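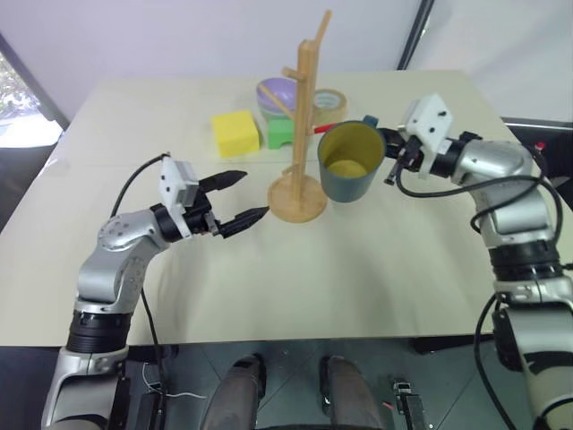 ZEKPORT, November 30, 2024

Letitar work table, off-white top
Made by Fomis. Flat-packed, sold with or without legs.

We were slow to stock the Letitar. The Fomis catalogue calls it "a table for every room", and we have unpacked enough tables for every room to be wary of them. We have had one in the shop since September and it's a decent plain table, with a few things you should know before you order.

Start with the colour. Fomis lists it as white. Against a white wall it is closer to a pale cream, and if you are trying to match white cupboards, ask us for a sample chip first. Returns on colour are at your cost.

Then the join. The top comes in two sections and there's a faint seam where they meet. The catalogue says it disappears. It doesn't, although it is faint, and with a mug and a wooden stand set near it most people won't care. Run a finger over it after assembly. If you can feel a step, loosen the plates underneath, push the sections together and tighten again. Flour and sugar will find their way into the join regardless, so bakers may want to look at the one-piece Shen instead. It costs more and is a pain to get up a stairwell.

Size and weight
Length: 1,563 mm (an odd number, and we have measured it to be sure)
Top thickness: 22 mm
Sections: 2
Clamp-on accessories: up to 15 kg, according to Fomis. We haven't tested this and wouldn't go near it.

Surface
The finish is flat and plain. Fomis describes it as "stain-proof", a word we have asked them to drop. Coffee wiped up the same morning came off ours with a damp cloth. A ring left over a long weekend took dish soap and some patience, and a trace of it is still there if you know where to look. Use a coaster, and keep hot pots off it. Scouring powder will dull it.

Assembly
Allow an evening. The printed instructions skip the step where the joining plates go on, so use the sheet we tape inside the carton. Build it upside down on a blanket and have a second person there to turn it over.

In the box: top sections, joining plates, screws, hex key. Legs ship in their own carton and sometimes arrive later than the top. Please check that both have turned up before you clear a room for it.

Floor model can be seen at the Zekport shop. Sample chips are free, one per customer.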